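Jakulo Forums | Home | New Posts | Hardware | Simulation | Marketplace | Log In

We use cookies to keep you logged in and to count visits. Accept | Settings

Simulation > Grippers and Hands

Vulteo on the left, Drelline on the right: a comparison of sorts

torque_limit_tim wrote:
I have a two-armed white robot in a simulated house and a budget that doesn't cover two identical grippers, so I'm using the sim to decide which one to regret. Left arm has the Vulteo model (the white one). Right arm has the Drelline (black, two fingers, opens wide, looks like it means business). Both run off the same Grewal controller settings, meaning the defaults, because I read the manual as far as the page about mounting screws.

Task is picking small stuff off a long narrow table. Purple handled thing, cup, fruit. I ran 245 attempts with the Vulteo over one weekend and it did fine on anything thin. Fruit was another matter. It would close, think about it, and then the banana would leave at speed.

The Drelline numbers I don't have yet. Before I set up the same batch on the right arm, is there anything I should be matching besides the objects?

padded_finger wrote:
Friction. Whatever your finger pad friction is set to, that's your result. You can make either gripper win by dragging a slider. I've seen a hobby claw beat a hand that costs more than my car, and all it took was somebody leaving the pad friction at a value normally found in glue.

Also your fruit problem is a contact problem. Small time step, more solver iterations, banana stays put.

torque_limit_tim wrote:
Time step is already small enough that I can make dinner during one grasp. I'll check the pads.

kusum_k wrote:
I disagree with padded_finger on the slider being the whole result. Shape matters a great deal once you stop testing boxes. Parallel fingers on a round thing give you two tiny contact patches however sticky you make them, and the object spins around the line between them. We compared three parallel grippers on the same arm last May and the ranking for thin handles did not survive the trip to round objects.

Match these before you compare anything:
- closing speed
- max grip force (the real one, from the data sheet, and check whether it's per finger)
- where the tool center point sits. If the right one is off by a finger width you'll be grading your own offset

And swap arms halfway. Your left arm and your right arm are not standing in the same place, and the near end of that table is a gift to whichever one is closer.

Kusum Kanaujia

padded_finger wrote:
I didn't say shape doesn't matter. I said the slider matters more than people admit when they post charts.

kusum_k wrote:
You said "that's your result." It's two posts up, I can wait.

padded_finger wrote:
Fine, that's most of your result.

oldservo wrote:
What's the point of any of this in sim? Buy the cheap one, bolt it on, drop things on the floor like an adult. I spent a winter tuning a simulated grasp to perfection and the real gripper couldn't hold a sponge. The sponge wasn't even wet.

torque_limit_tim wrote:
The point is that a sim banana is free and a Drelline is almost 2,000 before shipping. With the wrist adapter and the spare fingers you're at 3,000 and explaining yourself at home.

wristflange wrote:
Per finger vs total force got me on that exact gripper, so second vote for checking. I had it squeezing at twice what it should. Cups went through the table. Not off it, through it.

Which camera are you judging the grasps from? If it's only the one on the head you can't tell closed-on from closed-near half the time. I log contact between finger and object and ignore my eyes completely.

torque_limit_tim wrote:
Head view only so far, graded by me, with a coffee. I take the point. I'll log contacts.

And the pad friction was different on the two models. The Vulteo file had its own value and the Drelline file had none, so it was falling back on whatever the world uses. padded_finger may have one (1) victory lap.

padded_finger wrote:
Taking it slowly.

kusum_k wrote:
Then your 245 are a baseline for the Vulteo with its own pads and nothing else. Don't throw them out, but don't put them in the same chart. I'd redo both with a short batch, 17 each on the handle and the same on the round fruit, look at those, and only then leave it running overnight.

torque_limit_tim wrote:
Doing that. Left arm first, same Grewal defaults, right arm parked with the Drelline open and pointing at the ceiling like it has a question. Stills from the head view, mostly handle work with the pads now matching:

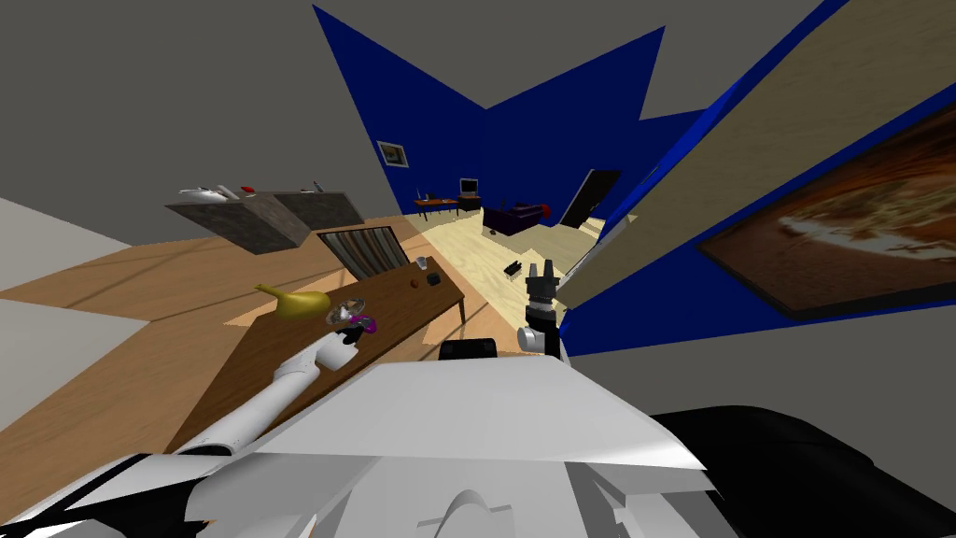
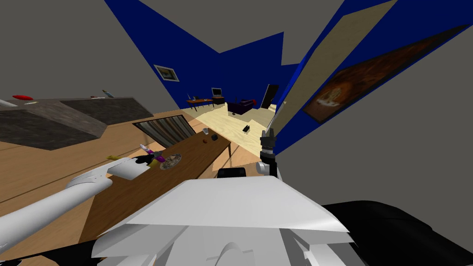
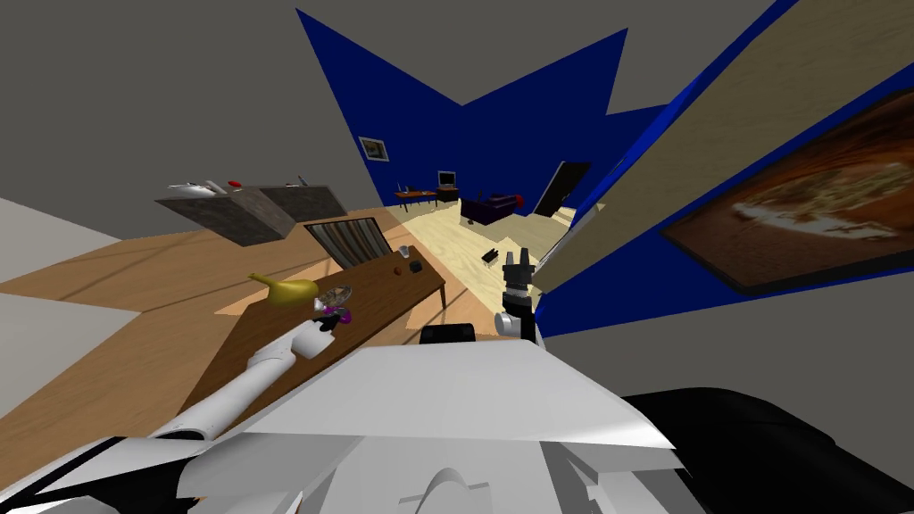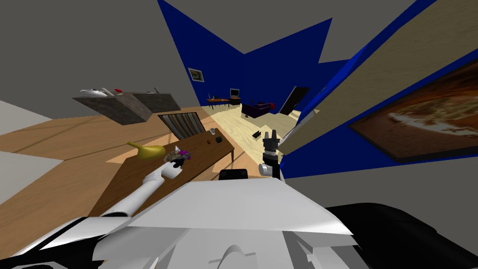

Vulteo (white, left) at the table, Drelline (black, right) fingers up, in all four. Last one has the yellow pear next to the gripper.

wristflange wrote:
Third one is what I mean. Is it closed around the purple thing or next to it? I couldn't swear to either. In the last one I'd give you the grasp.

torque_limit_tim wrote:
I'd have given myself both. Contact log goes in tonight.

oldservo wrote:
Park the right arm somewhere lower before you swap. First move out of straight up is where mine always hit the table.

kusum_k wrote:
On that we agree. And please post the fruit runs even if they're embarrassing.

torque_limit_tim wrote:
They will be. New thread when the Drelline has had its turn.

Related threads
Grewal controller: where are the force limits hidden
Finger pads, homemade, what are you using
Drelline wrist adapter fits nothing I own
Logging contacts without filling the disk
WTB: Vulteo spare fingers, any condition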